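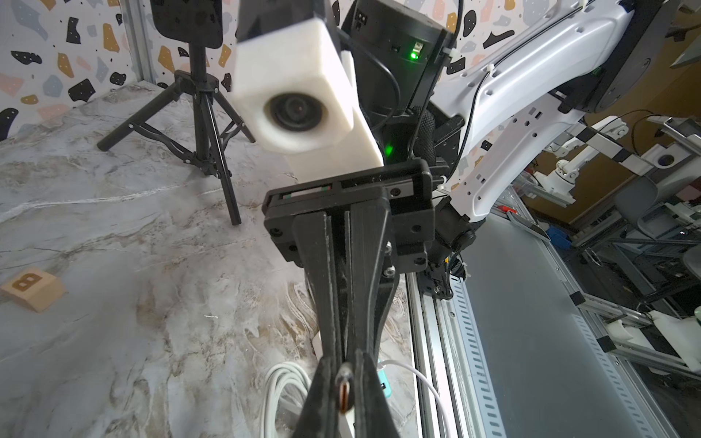

Fingers down, green light on.

Thursday, February 27, 2020

Fuel price model, notes before I forget why I was annoyed.

Ieuan sent over the Grusent bunker price sheet again, the one that is supposed to predict the delivered price at Stomgate a week ahead. He says it beat the plain "same as last week" guess. I reran it and I don't buy it yet.

The test window starts in November. Prices for low-sulfur fuel were doing something odd then because every owner was getting ready for the new sulfur rule, and a model that just leans upward looks smart in a window like that. Take out the switch-over weeks and the gain shrinks to almost nothing. Ieuan thinks I'm being harsh. Maybe. I'd still like to see it work on a falling market, and we have one now if he wants it.

Data problems:

The file has 138 port calls. Six of them have no delivery date, only the date of the quote. Somebody filled the gap with the quote date, so the model gets to see a price on the day it was agreed and calls that a forecast. Took those out.

Two calls are the same stem entered under different ship names (Parry and Parry II). Same tonnage, same supplier, same price to the cent. Kept one.

Barging cost is in the price for some suppliers and listed apart for others. Kenska always rolls it in. That makes them look expensive on paper, and I suspect it is the whole reason the sheet "finds" a Kenska premium. Cadi Rowlands has the invoices and can split it out. Asked her, no reply so far.

Also the crude series is lagged by two days in one tab and not at all in the other – no note saying which is meant. Ieuan Harries, if you read this, which is it?

Reran with the bad rows out and crude lagged in both tabs. Error is a bit worse than the naive guess in the first half and a bit better in the second. I would not pay for that and I would not hedge on it. Saved as stomgate_rerun, old file left alone.

Cadi's view from last time was that buyers care more about when to stem than about the exact price. Fair point, but then we should be scoring timing, and the sheet doesn't do that anywhere.

To do:
– split barging out for Kenska once the invoices come
– rerun on January and February only
– ask Grusent how they pick the quote when a supplier gives a range (I bet it's the low end)
– don't send anything to the ship desk until the lag question is settled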